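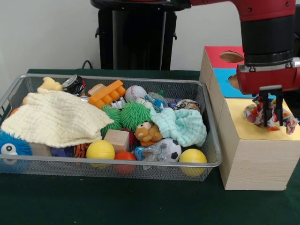
Sorting a mixed basket: tips for recording demonstrations by remote control

These notes cover basket-to-box work with a single arm and a parallel gripper, driven from a hand controller. They apply equally to hand guiding unless a line says otherwise.

Loading the basket

Mix stiff and soft items. Wooden blocks and a baseball alone will teach a clean grasp and very little else. Put in knitted cloths, crumpled wrappers, a crushed can and spiky rubber balls, and let the cloths lie over part of the pile.

Reload between episodes by tipping everything out and back in. Placing items by hand produces tidy piles, and the policy will learn the tidiness.

Keep the basket in the same spot for the first 600 episodes. After that, shift it a little at the start of each session.

Approach and grasp

Come down vertically over the item. A slanted approach catches the rim of a wire basket.

Fabric and wrappers: open the fingers wide, descend past the top fold, close slowly. Pinching the highest point picks up a corner and drops it halfway across.

Balls: center the fingers on the widest part. If the ball rolls, stop, lift clear and approach again. Leave the correction in the recording. A second attempt is useful data; a fourth is usually operator fatigue.

Cloth draped over other items should come off first. Lift it straight up until the trailing edge clears the rim, then travel.

Carry and release

Hold loose items high enough that hanging ends do not drag. Pause for 2 seconds above the target before opening - the pause gives a clear boundary when episodes are cut up later.

On a box with holes in the top, line up before descending. Sliding an item sideways along a panel into a hole works for the operator and transfers badly.

This site uses cookies to remember your preferences and measure traffic. By continuing to browse you accept our cookie policy. Accept | Manage settings

Controller settings

Set translation scaling low for the grasp and higher for the carry. On the Skokell controller this is the thumb wheel; the Satier pedal does the same job and leaves the hand alone. Change scale only while the arm is still.

Set gripper force for the softest item in the basket, then check that it still holds the heaviest.

With hand guiding, keep fingers off the gripper housing and push from the wrist. Dranen logs the contact as load.

Session length

Stop after 8 episodes and rest the hand. Discard any episode in which the arm was halted by a limit.

Last revised 11 February 2021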